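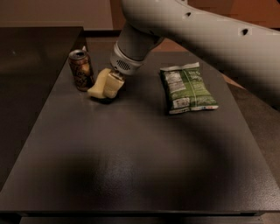
Mas então porque é que não compras um pão no supermercado e pronto, perguntaram-me nos comentários do último post. Justo. Comprava. Comprei durante anos. Mas desde fevereiro que ando metida nisto da massa-mãe e já não há volta a dar.

Novembro de 2019 e ainda não acertei com a côdea. Escrevo isto a correr, tenho a massa na segunda dobra e o telemóvel a apitar.

Ponto da situação. O fermento está vivo, cheira a iogurte e a maçã, dobra de tamanho em quatro horas se a cozinha estiver quente. Se não estiver, esquece. Ontem deixei-o ao pé da janela e de manhã estava igualzinho, uma papa triste. Meti-o no forno só com a luz acesa e lá acordou.

Farinha: mudei outra vez. Usava a da Gumede, que bebe água como uma esponja, mas o saco subiu de preço e agora só há na loja de Zudport, que me fica fora de mão. Trouxe da moagem de Lilbridge, mais escura, com um bocado de farelo. Gosto do sabor. A massa fica é mais pegajosa, cola-se às mãos, à bancada, à torneira, ao gato (quase).

O que estou a fazer agora, para quem pediu:

600 g de farinha
água, cerca de 400 g, mas vou vendo
2 colheres de chá de sal, rasas
fermento, uma concha bem cheia, nunca peso

Misturar, descansar, dobrar de meia em meia hora até me fartar. Frigorífico de noite. Forno no máximo com a panela lá dentro, tampa posta metade do tempo.

O último saiu baixo. Sabor ótimo, miolo fechado como um tijolo. Acho que foi pouca fermentação, ou então abri o forno cedo de mais para espreitar – faço sempre isto, não aprendo. Comeu-se com manteiga e ninguém se queixou.

Ah, e o curso em Zusbridge. Perguntaram se valeu a pena. Mais ou menos. Muita conversa sobre percentagens, pouca mão na massa, e o café era péssimo. Mas aprendi a dar o corte inclinado, com a lâmina quase deitada, e nisso notei logo diferênça.

Para a semana experimento centeio. Só 300 g para não estragar muita coisa se correr mal. Se alguem tiver uma receita que não fique a saber a cartão mande, por favor – a última foi para as galinhas.

Apitou. Vou dobrar.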